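Status: usable, with complaints. Read the "Known problems" part before you quote a number from this.

# Kvam household laundry survey

Answers from 300 homes on how people wash, dry and fold their whites, plus the scoring sheets we used. The survey was written by Grendance, who wanted to know whether the "cold wash gets everything clean" line holds up in ordinary homes. I took over the files in August and I'm not convinced it can answer that.

## What's in it

- `answers.csv`: one row per home, 34 columns
- `loads.csv`: 2,000 wash loads, tied to homes by `home_id`
- `codes.md`: what the stain and wear codes are supposed to mean 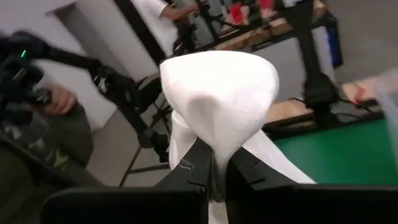
Whiteness was scored by eye, on a scale from 1 to 5, by whoever was home. There was no reference card and no rule about lighting. I have trouble with any score collected that way. Take a white cloth bunched up so the fabric falls into soft creases: there's a pale shadow down one side while the top looks smooth and brighter. Is that a 4 or a 5? The form never told people to lay the item flat, so I'd treat a one-point difference as noise.

## Known problems

Temperature is self-reported. "Cold" means whatever the dial says, and dials differ. Column `temp_c` was filled in later from a lookup table, and I can't find the table.

28 homes gave every single load a 5. Either they own very good washers or they stopped reading the form. I left them in and added a `flat_5` flag so you can drop them yourself.

Detergent dose is in "caps." Nobody recorded cap size. Please don't average this column.

The Ranier homes were asked an extra question on fabric softener. Blank cells in `softener` outside Ranier mean "not asked," and they do not mean "no." An early chart got this wrong and it's still being passed around.

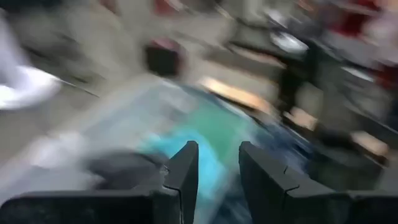 Yi-chun Ho objects to most of the above. Her view is that people judge their towels by eye in real life too, so a sloppy score is closer to what they care about than a meter reading would be. Fair enough for a question about satisfaction. The title on the original form says "cleaning performance," though, and I don't see how eyeballing gets you there.

Wen-hsiung Cheng wants the scores rescaled within each home before any comparison. I've tried it. The cold-wash effect shrinks a lot, and I haven't worked out if that's a fix or just a smaller mess.

## Loading

Files are UTF-8, comma separated. Missing values are empty cells, except in `loads.csv`, where the Garix export wrote `-9`. Convert those first or your means will look very strange.

## To do

- find the temperature lookup table
- ask Grendance for the blank form
- rename `wear2`, which is a copy of `wear`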